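The Longbow Numbers Everyone Repeats

August 22, 2021

The man who runs the archery range at Tistthorpe has been asked about medieval longbows so often that he keeps a folder of the claims people bring him. He lets me read it while he strings a bow. Most of the pages are printouts from hunting sites, and a good many of them say the same thing in almost the same words.

"Look at the draw weights," he says. "One page gets it from another page, and that one gets it from a book with no notes in the back. Try to find the first person who said it. I gave up in December."

I had come to hear why he thinks the popular story of the longbow is shaky. That story has an English farm boy training from childhood, shooting faster than anyone could load a crossbow and punching arrows through plate armor at any distance you like. He doesn't throw all of it out. He accepts the training, and he accepts that the bows were heavy. The armor is where he digs in.

"People shoot at a flat sheet of mild steel nailed to a post," he says. "A breastplate is curved. It has padding under it and a man who is moving. Then they film it going through and put it up, and that's the proof."

I mention a set of tests by the Pinheiro workshop, which makes replica bows and sells a video of them. He has seen it. "They shot 202 arrows and showed us 4. I'd like to see the other ones."

He is no kinder to the speed claims. A trained archer can loose arrows quickly, he says, but a heavy bow wears the shooter out, and an army has to carry every arrow it plans to use. He once worked out what a company of archers would need for a short fight and stopped when he passed 2,000 sheaves on the carts. I ask whether his own sums are any better than the ones in the folder. He thinks about it.

"Probably not. I don't sell a video, though."

Where I wasn't convinced was on modern gear. He shoots a plain wooden bow from Plarklow, and he talks about compound bows as if they were a kind of fraud. When I point out that a bowhunter owes the animal a clean shot and that a compound makes that easier, he shrugs and says practice makes it easier too.

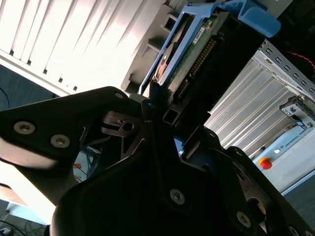
Modern bow makers, in his opinion, sell looks. He brings up the Zilik compound, priced at $1,306, and says half the money goes on making it seem like it belongs to the army. I think he has a point about the fashion. Matte black plates with a couple of round silver screws showing will make nearly any piece of equipment look serious, and a hunting catalog is full of that style. It says nothing about how the bow shoots. But his wooden bow has a look to sell as well, and I told him so.

"Fine," he says. "Put that in the folder."

Before I leave he shoots six arrows at a straw target. Five land close together and one goes into the bank behind. He walks down to get it and is still looking for it when I reach my car.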